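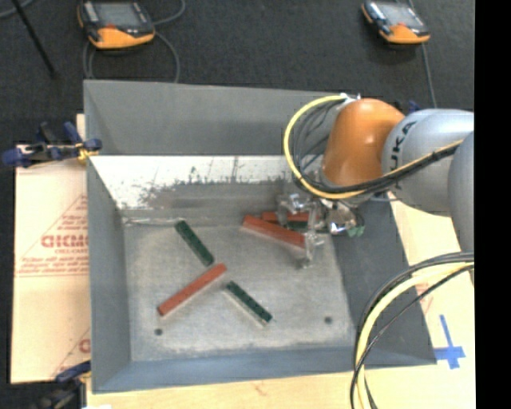
Workshop > Galleries > Blocks and bins

Red and green, the block gallery

Jul 23, 2023
By Aled Prosser

Quick one as I'm out the door in a minute. People keep asking for the red and green blocks and the big grey bin, so the bin page is finally up. Proper write-up when I get a free evening. Don't hold your breath.

The blocks. Long ones, red and green, same idea as the old Pindlow set but I never liked the Pindlow yellow so yellow is out. Red is a sort of brick red. Green is dark, and went on a bit speckled - I've decided I like it.

The bin. Big grey metal thing, sloping sides, flat floor. Scuffed all over the bottom and there's a whitish strip along the back with dark wear marks along its lower edge. Could be painted. Won't be. Two small holes in the floor near the front, one towards each corner, so don't keep screws in it, you'll be picking them up off the bench all afternoon.

How they lie. Never how you'd expect. Some end up on their own on a slant with bare floor between, others bunch up towards the back right, with a green one nearly lost between two reds. I've stopped straigtening them.

Colour. Both colours show up nicely on the grey, even the green. I did try a dark green tub from Nimri back in February and you lost half the blocks in it, so that one's gone to the shed and has compost in it now.

Sorting. Red pile, green pile, then back in. I used to stack them neatly, ends all level, and it took longer than the job I'd got them out for. Tipping them in is fine. Loud, but fine.

Storage. Whole lot is 194 blocks now, in the Grivard crates under the stairs. The crates are meant to take 400 between them but thats with everything laid flat and a lot of patience. Labels are on the short ends, finally, after a year of pulling out the wrong crate.

Still to do - more green, sand the rough ends, find the lid for crate 2. It was at Brendham last I saw it, leaning on the radiator. If you've got it, please drop it back.

Comments

pollyw
Love that red. Is it the same tin as the one on your shelves or a new one? Been trying to match it for ages

Aled Prosser
Same tin, last dregs of it. Will look for the name on the lid, mostly covered in paint of course

mothgate
The speckled green is better than a flat one imo. Wouldn't sand it back.

derek_h
We had 700 odd of the Pindlow ones at one point, all colours, all down the back of one sofa. Yellow was always the one you trod on.

pollyw
Think the crate lid is in our hall?? Grey, cracked corner. Will bring it Brendham way next time

Aled Prosser
That's the one! Ta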